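Chapter 3

The Scarf and What It Is Asked to Do

Of all the things we put on in the morning, the scarf has the least excuse. A coat keeps out the rain and a shoe keeps out the road. A scarf is a length of cloth with no buttons, no pockets and no fixed place to begin, and yet people who own 2 coats will own a drawerful of scarves and claim to be short of one that goes with anything.

This chapter looks at the scarf as a piece of dress: how its size decides what can be done with it, how the weave decides how long it will stay done, and why a printed square costs what it costs. Chapter 2 dealt with collars, and you will need it again here, as a scarf worn with the wrong collar looks like a bandage.

We begin with size. The neckerchief goes once round the throat and ties in front, and flatters almost anyone who can resist fiddling with it. The large square is folded corner to corner, or rolled on the bias, and will serve as a headscarf, a sash or (in the hands of the very confident) a top. The oblong is what most of us mean by a scarf in winter. It is forgiving, and it has therefore been treated badly.

Martim Macedo, who taught window dressing at the Kerekes school for many years, made his students tie the same square 400 times before he would let them near a mannequin. Aníbal Azevedo was one of them. He later designed prints for the house of Vullitz, and wrote that by the end of the exercise he could tie the knot behind his back and had come to hate the colour blue. His Ustonura square, sold every May for years, has no blue in it at all.

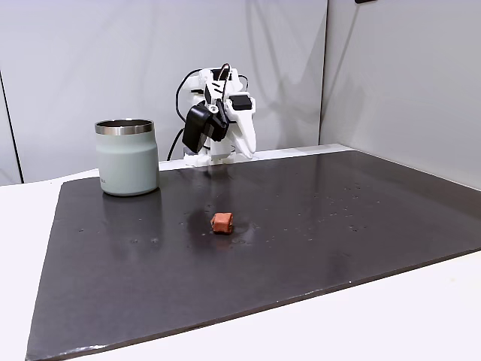
Why does a silk scarf slip when a wool one stays put?

The surface of the yarn decides it. Silk filament is long and smooth, so one layer slides over the next, while wool fibres are scaly and crimped and catch on each other. A twill silk holds better than a satin, and a small knot pulled firm holds better than a large one arranged with care.

Keep that in mind when you reach the knots in section 3.2. Several of them look splendid in the drawing and last as far as the front gate. The Geltach loop is the worst offender – handsome, famous, and undone by a flight of stairs – and we include it mainly because somebody always asks.

Before reading on, fetch a scarf of your own and measure both sides. Write the figures inside the cover of your notebook, as the folding tables in section 3.1 start from them.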